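Two Arms and a Dish Rack: Talking with the Clistell Student Robotics Club
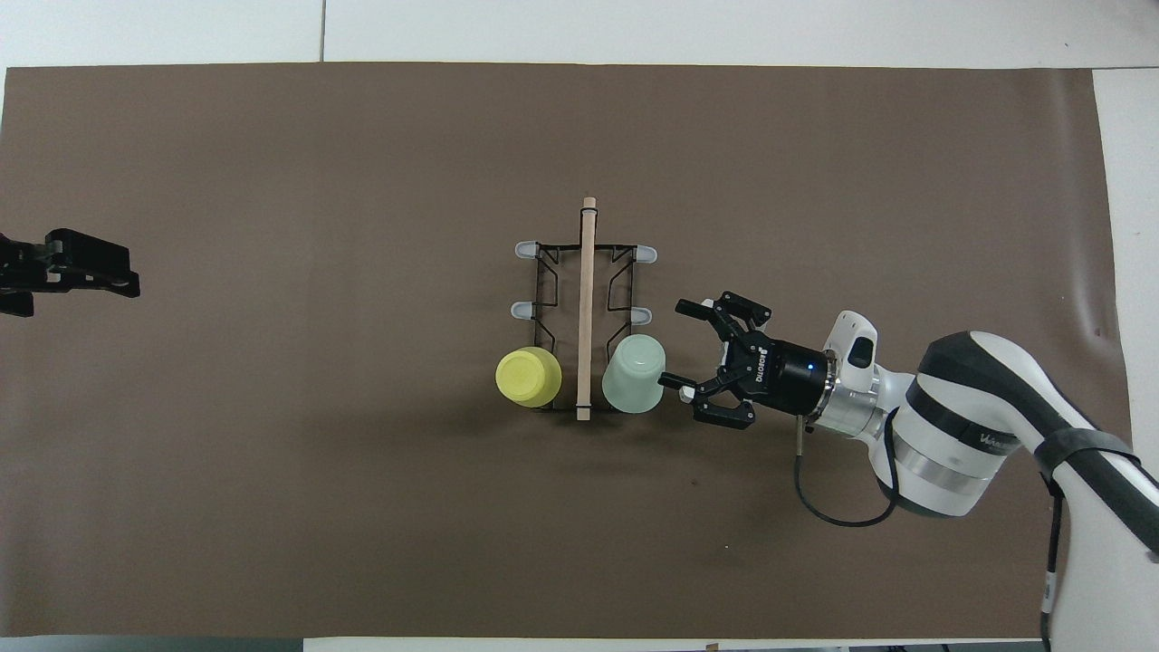 What does the club do all year? Members teach a pair of robot arms to handle kitchen chores, then take their best routine to a student meet in March.

Shigeru Minami started the club at Clistell after moving from Miyazaki, where he had taught shop. He now runs it with Zaid Hijazi, a senior who joined in his first year and writes most of the practice plans. I spoke with both of them in the workroom after school.

The current project is called Clurkotetti. The name came from a typing error in an old sign-up sheet and it stayed. The job is to unload cups from a rack without tipping anything over, using one arm on each side.

"People ask for something bigger," Minami said. "They want it to cook dinner. I tell them to pick up a cup first. If you can pick up a cup every time, we can talk about dinner."

Hijazi said upside-down cups are harder than they sound. The students began with rigid blocks, then moved to plastic cups, and had to start over on grip settings.

"A block doesn't care how hard you squeeze it," he said. "A cup bends a little, and then it slides. We spent three weeks on that. I have a notebook that is mostly the word 'slipped.'"

The club has 9 members this year. They work in pairs, one student moving the arm and the other writing down what happened. Each attempt gets a line in the log whether it worked or not. By the end of winter the log had around 600 lines.

Minami reads all of it. "The good runs don't teach you much," he said. "I look for the same mistake showing up with two different pairs. Then I know it's the setup and I can stop blaming the kids."

One of those mistakes had to do with the approach. Most new members bring the fingers down from above, the way they would reach with their own hand. Hijazi prefers coming in from the side when there is room, with the fingers open wide before they get close.

"If you open late, you bump it," he said. "So we made a rule. Open, stop, look, then go in. It's slow. The judges at Delard don't take off points for slow."

Delard is the meet where the club competes. Teams get five tries at a task and the best three count. Last year Clistell lost two tries to a cable that caught on the edge of the table. Checking cables is now the first item on the start sheet, ahead of power.

I asked Minami what he looks for in a new member. He said he doesn't test anyone.

"They come in, they sit with a pair, they write the log for a month. Some of them find out they like the writing more than the driving. That's fine with me. We need both."

Hijazi graduates this summer and has been handing over his part of the work a bit at a time. He wants the next group to add plates, which have thin edges and leave less room for the fingers. Minami wants to finish the cups.

"We argue about it most afternoons," Hijazi said. "He has the keys to the room, so we're doing cups."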